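Wicker tissue box

A wicker tissue box is a woven container that holds paper tissues and lets them be pulled out through an opening in the top. Most are rectangular and sized for packs of up to 100 sheets.

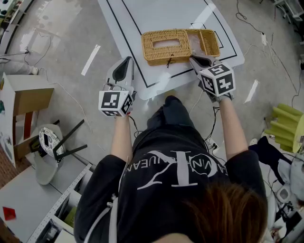 Some models add an open compartment at one end for small items such as pens or a remote control. Rattan is a common material — it bends easily when soaked and keeps its shape after drying. Dust collects in the weave and is removed with a soft brush.

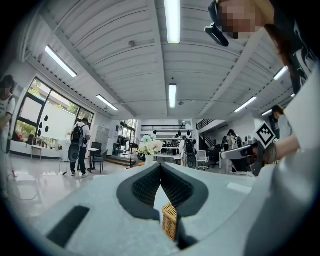

Checkered weave in tan rattan

See also: Basket weaving, Rattan, Facial tissue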